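3. Data and Method

3.1 Sample

The listings used in this study come from the archive of Skutus, a regional listing service that gathers for-sale notices from independent brokerages. We took every notice for a detached or semi-detached house that was first posted in 2018 and later marked as sold. Condominiums, vacant lots and houses sold at auction were left out. So were notices with fewer than 27 words of free text, which mostly repeat the fields already given in the form. This left 3488 notices.

Each record holds the asking price at first posting, any later change to it, the date the house went under contract, the number of bedrooms and bathrooms, the lot size, and the text written by the agent. Sale prices were matched from the county deed books. Where a deed covered more than one parcel, we dropped the record before the count given above was made.

Two brokerages, Pumar and Dodar, account for a large part of the sample. Their agents write in quite different ways. Pumar asks its agents to fill in a template with set phrases for the kitchen, the bathrooms and the yard, and the agents seldom add to it. Dodar leaves the text to the agent. We come back to this in Section 3.4, where the brokerage is entered as a fixed effect.

3.2 Coding of the text

The free text was split into short claims. A claim is any phrase that says one thing about the house, the lot, the neighborhood or the terms of sale. "Updated kitchen with island" was coded as two claims, one for the update and one for the island. "Motivated seller" was coded as a claim about terms.

Claims were then placed in one of five groups: structure, finishes, fixtures and appliances, outdoor space, and terms. The third group gave us the most trouble. Agents often mention a laundry area without saying whether the machines stay with the house, and a reader has no way of knowing from the text alone. We coded three levels: a laundry space is named, machines are named, and machines are named and said to be included. A notice that says "washer and dryer stay" falls under the third level. A notice that says "first floor laundry" falls under the first. Front-loading machines were coded together with top-loading ones, as few agents say which kind is present.
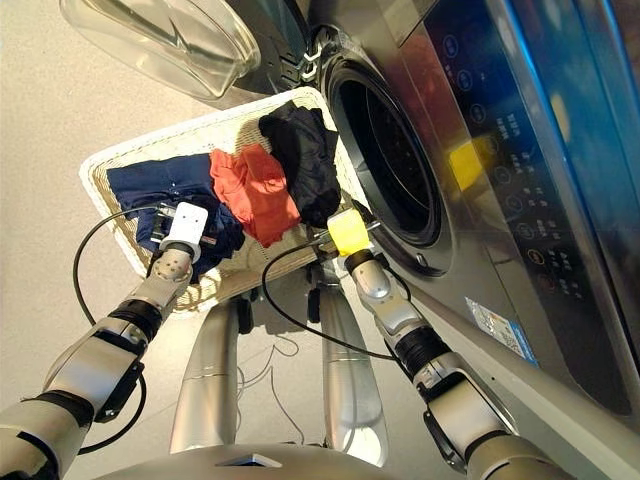
Figure 2. Front-loading washing machine with the door open.

Appliances were coded only from the text. Agents do not describe them in a steady way, and a refrigerator that is listed in one notice may be passed over in the next even when both houses come with one. Our measure is therefore a measure of what agents choose to say. It should not be read as an inventory of what buyers received.

Two coders worked through the notices separately. Both first coded a training set of 500 notices, compared their results, and revised the coding sheet. The training set was then coded again under the revised sheet. Most of the remaining disagreements concerned the line between finishes and structure, for instance whether new windows belong with one or the other. We placed windows, doors and roofing under structure. Flooring, paint, countertops and cabinets went under finishes. Ettore Russo settled the cases on which the coders could not agree.

Words of praise with no object, such as "charming" or "must see," were not treated as claims. They were tallied on their own and enter the model as a control. Spelling errors and words in full capitals were also tallied, following the approach of Kadrić, but neither had enough variation among the Pumar notices to be of use, and they appear only in the models for the other brokerages.

3.3 Outcome measures

We use two outcomes. The first is time to contract, measured in days from first posting to the date the house went under contract. When a notice was taken down and reposted within a month, the two postings were joined and the first date was kept. Agents sometimes repost a house to make it look new to buyers, and treating each posting as a fresh start would have made slow sales look fast.

The second outcome is the ratio of the sale price to the first asking price. We use the first asking price and not the last, as price cuts are part of what we want to explain. A house that was cut twice and then sold at its final asking price did not sell at full price in the sense that matters to the seller.

Some notices gave a deadline for offers. These were kept, with a marker. A deadline usually means that the agent expects more than one offer, so the house is likely to sell quickly for reasons that have little to do with the wording of the notice.
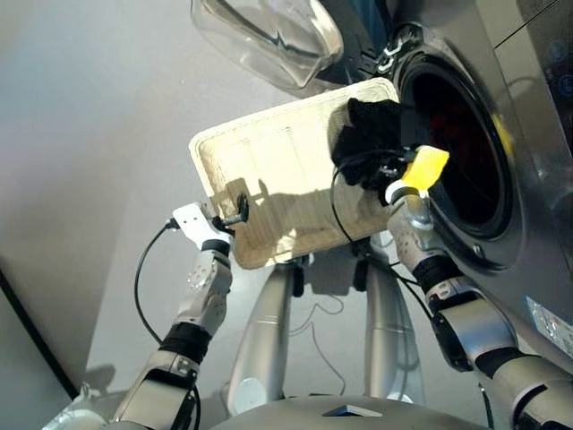 Houses sold by lenders or public agencies carry a marker as well. Their notices tend to contain more claims about terms, such as who pays for repairs or certificates, and fewer about finishes. The sellers also follow fixed schedules for price cuts, so time to contract means something different for them. All the main results were run with and without these records.

3.4 Model

Time to contract was modeled with a proportional hazards model. The price ratio was modeled by ordinary least squares. Both include the five claim counts, the word count, the tally of bare praise, the number of bedrooms and bathrooms, the log of lot size, the month of posting and the brokerage. Standard errors are clustered by agent.

The month of posting matters more than we had expected. Notices posted in September are shorter than those posted in spring, and they contain fewer claims about outdoor space. We first entered season as a four-level factor, but the fit was poor for late summer, and single months were used in the final version.

Claim counts were capped at the ninety-ninth percentile within each group. Without the cap, a handful of very long notices for rural properties, which list every outbuilding and fence line, had an undue effect on the estimate for outdoor space. The estimates for the other four groups changed little when the cap was removed.

Related articles

Asking price revisions and time on the market
Template use among brokerage agents
How buyers read the terms of sale
Reposted listings and the measurement of selling time
Lot size and price in semi-detached housing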